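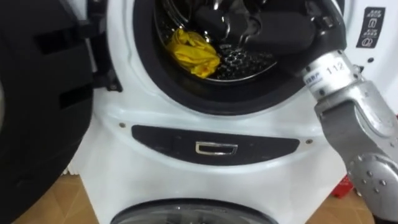

세탁기는 정말 옷을 깨끗하게 만들까?

"세탁기에 넣으면 깨끗해져." 어른들이 자주 하는 말이에요. 정말 그럴까요? 이 글에서는 세탁기에 대해 다들 그렇다고 하는 말을 하나씩 의심해 보려고 해요. 믿을 만한 말도 있고, 고개를 갸웃하게 되는 말도 있거든요.

첫 번째 의심: 통이 돌기만 하면 때가 빠진다?

문이 앞에 달린 세탁기를 드럼 세탁기라고 해요. 드럼은 북처럼 둥근 통이라는 뜻이에요. 통이 돌면 빨래가 위로 올라갔다가 물 위로 철퍼덕 떨어져요. 옛날 사람들이 냇가에서 빨랫방망이로 옷을 두드리던 것과 비슷하지요.

그런데 통 안쪽이 매끈하기만 하면 어떻게 될까요? 빨래가 올라가지 못하고 바닥에서 주르륵 미끄러질 거예요. 그래서 통 안에는 불룩 튀어나온 부분이 있어요. 이것이 빨래를 붙잡아 위로 들어 올려요. 통을 가득 채우면 떨어질 자리가 없으니 옷들이 한 덩어리로 빙빙 돌기만 하고요. 세탁기가 열심히 돌았는데도 양말에 흙이 그대로라면, 너무 많이 넣은 건 아닌지 의심해 보세요.

두 번째 의심: 세제는 많을수록 좋다?

거품이 산처럼 생기면 왠지 더 깨끗해질 것 같아요. 하지만 거품이 때를 빼는 건 아니에요. 세제 알갱이는 아주 작아서 눈에 안 보이는데, 한쪽 끝은 물을 좋아하고 다른 쪽 끝은 기름을 좋아해요. 기름을 좋아하는 쪽이 때에 달라붙고, 물을 좋아하는 쪽은 물을 따라가려고 해요. 그렇게 때가 옷에서 떨어져 나와요. 거품이 너무 많으면 떨어지는 빨래를 푹신하게 받쳐서 두드리는 힘이 약해져요. 헹궈도 세제가 남을 수 있고요.

세 번째 의심: 검은 옷과 밝은 옷은 꼭 따로 빨아야 한다?

노란 천과 검은 옷을 한 통에 넣으면 큰일이 날까요? 꼭 그렇지는 않아요. 물감이 단단히 붙어 있는 옷도 있고 조금씩 빠지는 옷도 있어요. 새로 산 진한 색 옷은 물이 빠지는 일이 많은 편이에요. 겉만 봐서는 알기 어려우니 시험해 보면 돼요.

준비할 것은 하얀 헌 천 조각과 물, 색이 궁금한 옷이에요. 어른께 먼저 써도 되는 옷인지 여쭤 보세요.

하얀 천을 물에 적셔요.
옷 안쪽의 잘 안 보이는 곳을 살살 문질러요.
하얀 천에 색이 묻었는지 살펴봐요.

색이 묻었다면 따로 빠는 게 좋아요. 안 묻었다면? 그래도 완전히 믿지는 마세요. 뜨거운 물에서는 차가운 물에서보다 색이 더 잘 빠지기도 하거든요.

네 번째 의심: 문 둘레의 고무는 그냥 장식이다?

드럼 세탁기의 문을 열면 입구를 빙 두른 고무가 보여요. 문이 닫히면 고무가 꾹 눌려서 틈을 막아요. 이 고무가 없다면 빨래하는 동안 물이 바닥으로 줄줄 샐 거예요. 그런데 고무 주름 사이에는 머리카락이나 동전이 끼기도 해요. 물기가 오래 남으면 곰팡이도 생길 수 있고요. 옷을 씻는 기계니까 기계도 늘 깨끗하겠지, 하는 생각은 틀렸어요. 세탁기도 닦아 주어야 해요.

다섯 번째 의심: 광고에 나온 말은 다 맞다?

세제 광고에서는 얼룩이 한 번에 싹 사라져요. 이런 광고를 보면 물어볼 것이 있어요. 무슨 얼룩이었을까요? 묻은 지 얼마나 됐을까요? 물은 얼마나 뜨거웠을까요? 방금 묻은 주스와 지난주에 묻은 볼펜 자국은 전혀 다른 문제예요. 얼룩이 무엇인지 알려 주지 않는다면 아직 믿을 까닭이 부족해요.

꼭 지킬 것

세탁기 문이 열려 있어도 안에 들어가면 안 돼요. 숨바꼭질할 때도 안 돼요. 문이 닫히면 안에서 열기 어렵고 숨이 막힐 수 있어요. 동생이나 고양이가 들어가지 않았는지도 살펴 주세요. 버튼은 어른과 함께 눌러요. 이것만은 의심하지 말고 그대로 지켜야 해요.

낱말 풀이

드럼: 빨래가 들어가는 둥근 통.
헹굼: 깨끗한 물로 세제와 때를 씻어 내는 일.
탈수: 통을 아주 빠르게 돌려 빨래의 물기를 빼는 일. 물이 통의 작은 구멍으로 빠져나가요.

글: 바티스트 르메르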